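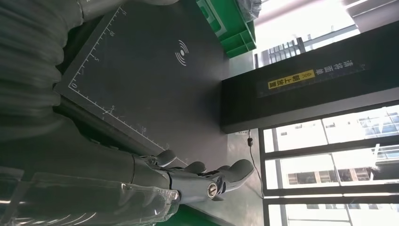

Quanto tempo o levain de centeio aguenta na geladeira sem perder força? Pelo que medi até agora, cinco dias tranquilos, e no sexto ele já pede duas alimentações antes de ir para a massa.

9 de setembro de 2025
Caderno da oficina de pão, lote 61

Farinha nova da Zasano, o saco de centeio integral. Que cheiro bom! Bem mais maltado que o da Gumede, e absorve mais água também – tive que corrigir a hidratação duas vezes na bacia.

Massa de hoje:
800 g de farinha de trigo
500 g de água na primeira mistura, depois mais um pouco no olho (anotar direito da próxima vez!)
levain de centeio, alimentado de manhã
sal só depois da autólise

Primeira dobra meio rasgada, segunda já lisinha, terceira uma beleza. Fiquei feliz feito criança com a bolha que se formou na lateral do pote. Cortei a fermentação um pouco antes do que manda a ficha da Balside, que foi escrita para cozinha fria e a nossa anda quente desde o começo do mês.

Forno: a pedra demora mais para esquentar do que o termômetro da porta dá a entender. Os dois primeiros pães saíram pálidos embaixo, os outros com uma casca linda, cantando na grade. O miolo ficou úmido e azedinho, com furos pequenos e regulares – melhor centeio do ano, para o meu gosto.

Pendências: lavar os bannetons, etiquetar o pote de reserva, pedir outro saco à Zasano (código 2831 no catálogo). Quem abrir a geladeira, por favor não mexa no vidro de tampa azul, é o teste do sétimo dia.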